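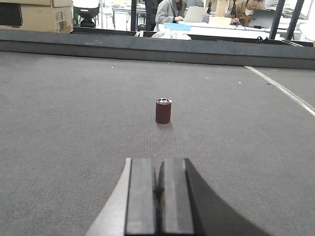 I bought the Jolora putting mat in April, after three-putting most of the back nine at Nondthorpe. It rolls out flat enough if you leave it overnight, and the ball holds its line well from 8 feet.

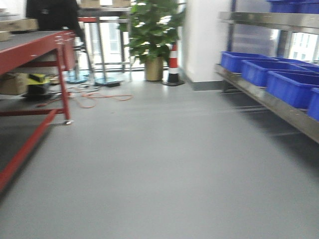

The return ramp is another matter. It sends back anything hit softly and sulks at the rest – much like my regular Saturday partner. My old Sallow mat cost half as much and was a nicer colour.
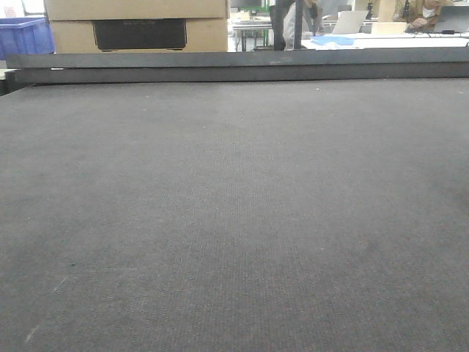

Dark grey surface, fine texture, a few specks of lint or debris.

Three stars. I'm still off 16.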